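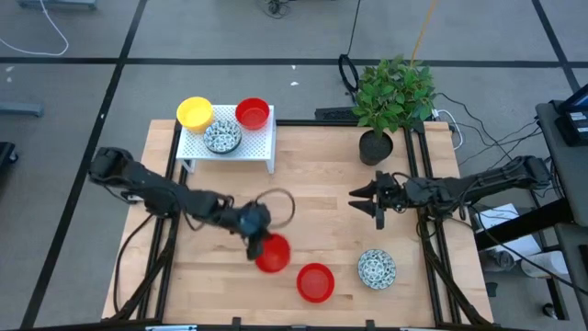

Getting the two-armed table back into shape

I've been promising a write-up of the bowl table for ages, and after a very happy couple of days with hex keys in my pockets I finally have something to put in it. If you've read the older posts you'll know the job: two black arms, one table, a lot of bowls to be sorted and stacked by colour. I look after it with Spyros Stamatopoulos, who does most of the software, so I get the screws, the cables and the crawling about on the carpet. I love it down there.

The trouble began in January with the left arm. It would reach for a bowl at the far side of its range and arrive a touch low, and the rim would clip the wood. Near its base it was spot on. Spyros went looking in the calibration file (naturally), I went looking at the bolts (also naturally), and for once the bolts won! Two of the base clamps on the frame rail had crept. Nothing you could see, but put a hand on the shoulder, lean a bit, and you could feel it give.

So, the clamps. Take the arm's weight before you loosen anything. I wiped down the rail, swapped the old T-nuts for the sprung sort from Skeson, and did everything up in small turns, going corner to corner. Then I ran the arm through its full reach 75 times with nothing in the gripper and checked the clamps again. One took another eighth of a turn. The others hadn't budged, and I may have done a little dance.

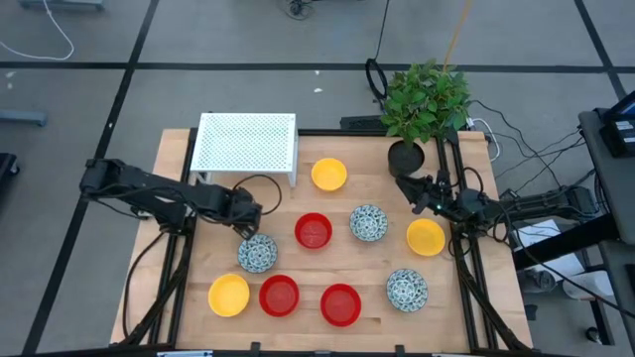

Next came the layout, which matters far more than I thought it would when we started. We use yellow, red and the blue patterned bowls, and for a proper test they go all over the wood with no tidy rows. A neat starting layout flatters the machine. I used to set them out nicely without thinking and then wonder why Spyros got worse results than I did. Now we work from a pile of printed layouts, 35 of them, and pull one from the middle.

The perforated shelf needs its own check too. It's light, and a clumsy approach can nudge it, so its position gets measured from the back rail before each session. I've pencilled the figure inside the lid of my toolbox, next to the one for the old shelf, which I really should rub out.

Then the cables, my favourite bit (I know, I know). Each arm needs enough slack to turn its wrist right over and not so much that a loop sags into the bowls. What works for me is to drive the arm to its most awkward pose, leave it there, and dress the cable in that position. Doing it with the arm parked looks beautiful and then pulls tight the first time it reaches across. Leopold Sutter showed me that on the old Moschos rig at Flillalham, and I've passed it on to everybody who'll stand still.
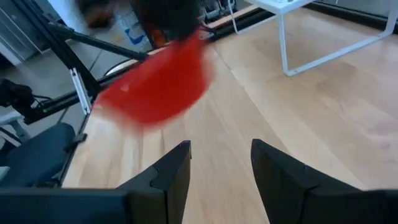

Looking out between the fingers, with something red going past.

Fingers next! They're held on with small screws that work loose over time, and a loose finger is sneaky: the grip still closes, but the bowl sits at an angle and slides when the arm speeds up. The counter stood at 893 grasps when I stripped them this time. I clean the inner faces with a barely damp cloth, let them dry, refit, and close the gripper on a strip of card. If I can pull the card out more easily from one side than the other, the fingers aren't parallel and I start again. It took three goes on the right arm.

While the fingers are off I also give the wrist camera a wipe and check its bracket. A camera that has shifted by a hair will send you hunting through the software for an afternoon. Ask Spyros about that, but perhaps buy him a coffee first.

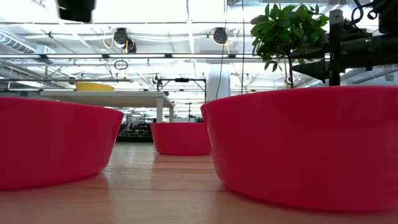

The red bowls are the ones I use for the first grip test after any of this, mostly from habit. I start slowly, one bowl at a time, lifting just clear of the table and setting it down again. Then two, with one going inside the other, and only after that do both arms get to move together. I keep my hand by the stop button throughout, and I listen as well. A good joint has a soft, even hum, and a dry one has a sort of rasp at the start of each move that you learn to pick out even with the room busy.

The left arm now reaches the far side without touching the wood, and the file Spyros had been fiddling with has gone back to how it was before. We've got over 400 runs planned on the new clamps, and I'll check them with the torque wrench halfway through. After that I want to try the softer finger pads from Mikari, which have been sitting in my drawer in their little bag. If anyone has used them on glazed bowls, do leave a comment, especially about how you got the old adhesive off.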